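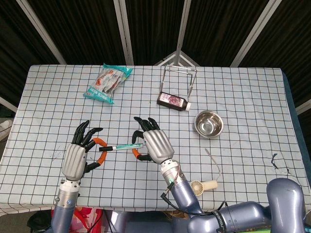

## Slide 1: the marker (leave it up while people sit down)

- Hi, thanks for having me. Name, job, keep it short
- Talk is what I saw at the Brekel open day and what I'd tell you to look for if you go in May
- I'm not a robotics person!! Say that early. I run the packing floor at Dobre, I went as a possible customer
- Point at the marker. Two hands, one marker, black cap on the left end. Ask the room: how long would you give it to get the cap off? Take two or three guesses, don't answer yet
- Orange thumbs. Everyone asks about the thumbs. Thumb is orange so the people watching can tell it from the black fingers at a glance, Kagiso told me that, makes sense once you're standing there

## How we got there

- Sandra Haslam had the invite, couldn't go, gave it to me with one day's notice
- 73 people signed up, split into groups. I was in Graham Mottram's group, he works for Brekel on the customer side, good guide, talks fast (like me, sorry)
- First stop was coffee and a slide deck. Skip. Nobody here needs the deck
- Second stop was the hands. Stayed there the rest of the morning, missed the forklift thing completely
- If anyone asks about the forklifts: Lorraine Goodall went to that one, ask her, she has notes

## What the table is for

- Look at what's on it. Snack bag, bottle on its side, steel bowl, little handheld fan, wire stand. Stuff from a kitchen drawer
- I expected metal blocks and pegs. Kagiso Steyn (he ran the demo) said they did blocks for a year and got very good at blocks
- Crumpled bag is the hard one. Changes shape every time you touch it. PAUSE here, this is our whole problem at Dobre, half our returns are soft bags
- Tablecloth has a grid on it. Someone in my group asked if the robot reads the grid. Answer was no, it's just a tablecloth, people laughed
- Ink marks on the right side of the cloth, mention if time

## The two hand thing

- Main point of the talk, slow down!
- One hand = pick up and put down. Most of what we've bought so far is that
- Two hands = hold AND do something. Caps, lids, zippers, peeling a label
- The hands have to agree. One pulls a bit too hard and the other one loses it. Kagiso's line was "they're arguing through the marker". Use that, credit him
- Get someone from the front row up. Give them a pen. Ask them to uncap it with mittens on (mittens are in my bag, side pocket)
- While they struggle: you can feel when a cap is about to go. You ease off. You never learned that from a manual

## Numbers, go quick

- 500 practice runs before they showed anybody the cap task
- 3000 is what they want before they'd put it in front of a paying customer
- Kagiso gave me both himself, wrote them on my hand, they're right
- Don't let anyone turn this into a success rate. I asked for one, he said not on open day. Fair enough
- Now answer the guesses from the start: on the run I timed, 73 seconds. Yes same number as the sign ups, no I didn't make it up
- Second try it dropped the marker. They left it, reset, went again. Liked them more for that

## Things I asked

- Can it wear gloves? Not yet. Matters for us, food side
- What happens if I put my hand in? It stops. Graham did it, I didn't fancy it
- Who teaches it? People do, by steering the hands. Yamila Zúñiga does most of the steering, she let me have a go
- I was terible. Couldn't pick up the bowl. You lose all feeling in your fingers, it's only eyes
- Yamila says new people grab way too hard for the first week, then way too soft
- What breaks? Cables, she said. Straight away, no thinking. You can see one on the slide, thin black one looping off the right wrist. She checks every cable before she sits down

## What it means for Dobre

- Not buying one this year. Say it plain, there are people here who'll worry otherwise
- Fotanon grippers on line two are staying, they do boxes and boxes are fine
- What I'd like: send Brekel a crate of our actual bags, the ugly ones, and see what they say. Lorraine has 700 set aside from returns, we could send the lot
- Trendetti pouches too, the ones with the slider. Those beat ME some mornings
- Need a yes from Sandra on postage. She's in the room, look at her

## If you go in May

- Book the hands first, forklifts after
- Stand on the side where you can see both thumbs. I was behind a tall man for ten minutes
- Bring something from your own line in your pocket and ask them to try it. Two people in my group did and Graham said yes to both
- Wear flat shoes, lots of standing
- Parking is round the back, front lot is staff only and they do check

## Questions

- Likely: cost. I don't have a price, Graham will quote, his card is by the door
- Likely: jobs. Don't rush this one. Tell them what Yamila told me, she was a packer for six years before this
- Likely: can we see video. No filming allwoed on the day, only have the slide
- If it goes quiet ask whoever did the mittens how it felt
- Get the pen back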